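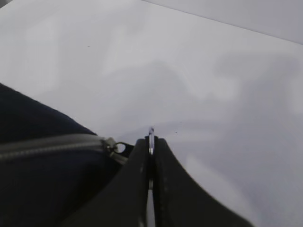 30 Aug 2020

Zipper bag task, Wamotine two-finger kit, loaner unit. Continuing the review so we can decide on purchase before the loan runs out in December.

Setup same as last time. Navy bag on the white table, wrist camera on, soft light only. Left the overhead off after the glare trouble we had with the metal parts. Did not reteach the table plane. Checked it at two corners and it was fine.

Ran 26 tries at closing the zipper from the pull. Counted a try as good if the fingers held on for the whole run and the teeth meshed behind the slider. Failures were 5. Three were slips near the end, where the zipper goes around the corner of the bag and the pulling direction has to change. The path planner that comes with the kit wants a straight line and you have to add the waypoints by hand. The other two never got a grip at all. The tips closed short and pushed the bag away.

Grip notes. The stock tips are matte black, narrow at the ends, and do better on thin metal than I expected from the data sheet. They don't like the fabric. If a fold gets in between, the force reading looks like a good grip and the software goes ahead and pulls. Raised the close threshold a little and that helped, but it's a number I would have to find again for each bag. Surkus tips (the ribbed ones) would fit this mount with the adapter plate. Have not tried them.

Wrist camera. Picture is good enough to find gray zipper tape against dark cloth. It is not so good once the gripper is down, since the fingers take up most of the lower part of the view and the thing you want to watch is right at the tips. The Marín bracket puts the camera further out to the side. Ask if they will lend one.

White table is getting specks on it again. The detector flagged one as an object twice this morning. Wiped it down, set minimum blob size up one step, no more false hits after that. Please wipe before starting, and no cutting foam on this bench.

Software. Version on the loaner crashed once when I unplugged the tablet while a job was loaded. Arm stopped and held position, brakes on, no drama. Restart took long enough to get coffee. Log saved under run 478 if anyone wants to look at it. I sent the same log to Darkis support and will paste the answer here when it comes.

Cost side: quote from Darkis still has the camera as a separate line. Need to ask if the mount and cable are in that line or extra. Also ask about spare tips, price per pair.

Next:
- repeat with the bag turned the other way around
- same bag, stuffed and flat
- add two waypoints at the corner and save as its own job
- charge the tablet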